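Istholm evening classes find a new home

March 10, 2024

After a long winter of wondering where everybody would go, the evening classes in Istholm have a roof over their heads again – and a rather nice one, by all accounts. The old Birum building on the harbor road will open its upstairs rooms to 81 adult learners, who lost their usual place when the heating gave out last August.

Waltraud Rüegg, who has taught bookkeeping there for 11 years, said she was so pleased she telephoned her sister twice in one evening. The daytime timetable stays as it is, and the evening groups will fit in after it. 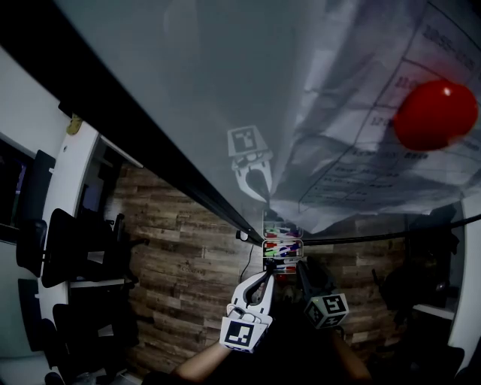 How to sign up

Places in the spring language and sewing courses are still open, and the fee is 45 francs for the whole term. Liesl Zaugg is taking names at the front desk and is glad to chat with anyone who can't quite decide.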